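I have moved house eight times, and every time I have sworn I would be ruthless. I'd give away the fondue set, bin the cables, and arrive at the new front door with one neat van and a clear conscience. Then the night before, there I am on the landing at midnight, chucking odd socks and batteries and a single roller skate into whatever container has a lid, because a thing with a lid feels like a decision.

So when I started asking friends how they store all the bits they can't part with, I expected some shame. What I got was enthusiasm (people LOVE talking about their boxes).
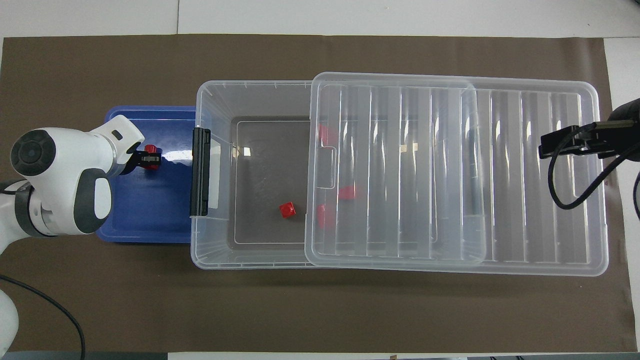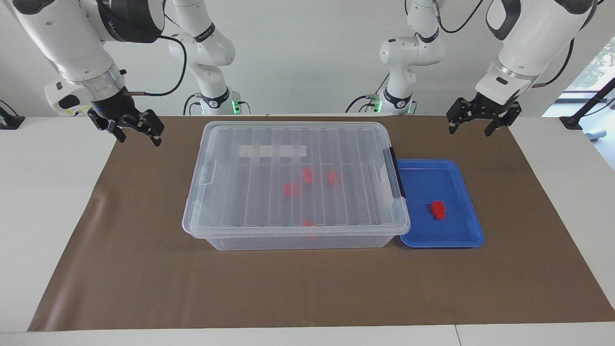

My own conversion to clear plastic came late. For years I was a cardboard person. Cardboard is free, it folds away, and you can write on it in fat marker pen, although I only ever seemed to write "MISC". After the move to Godside I had a whole wall of MISC in the back bedroom, and it stayed there from one January to the next. I'd walk past it to get to the ironing board and feel told off.

What broke me was the damp. The bottom row had gone soft, and when I lifted one the base simply stayed on the carpet, along with my school reports and a lot of Christmas ribbon. I sat down among it all and had a little cry, then a biscuit, then I drove to the big Stila on the ring road and bought plastic boxes until the car was full. I had forty quid in my purse going in and I came out with enough for a bus fare, if I'd needed a bus.

And oh, it was lovely for a week! You can see everything! I stacked them up and admired them like a shop window. But the trouble with seeing everything is that you see everything. My mum came round, looked at the wall and said, "Is that a bag of other bags?" It was.

A friend who grew up in Stirkow tells me her family kept the lot in one enormous wooden chest at the foot of her gran's bed – linen, passports, jam – and if it didn't fit in the chest, it didn't stay in the house. I think about that chest a great deal. I'd have to sleep in the garden to make room for mine.

The person who sorted me out in the end was the removals man on my last move, from a little family firm called Ó Gríofa. He had a look round, sucked his teeth, and asked which boxes I hadn't opened since the time before. I pointed to four. "Tip at the end of the road," he said, and went to put the kettle on as if he lived there.

I didn't take them to the tip. I opened them, which took the whole afternoon and held up the van. One was cables, obviously. One was curtains for windows I no longer had. The third was nearly all candles, and the last had my grandad's letters in it, tied up with string, which I'd been telling everyone for years I had lost. He waited while I read a few. Then he charged me two hundred pounds and carried them down to the cab himself so they wouldn't go in with the furniture.

The letters live in a drawer by my bed now, no lid. The candles went to my sister, who has regretted it. As for the cables, I got rid of every last one, and the very next evening I needed the lead for the printer, so I'm starting a new box. I've written CABLES on it in proper capitals and so far it has one cable in it, and a roller skate.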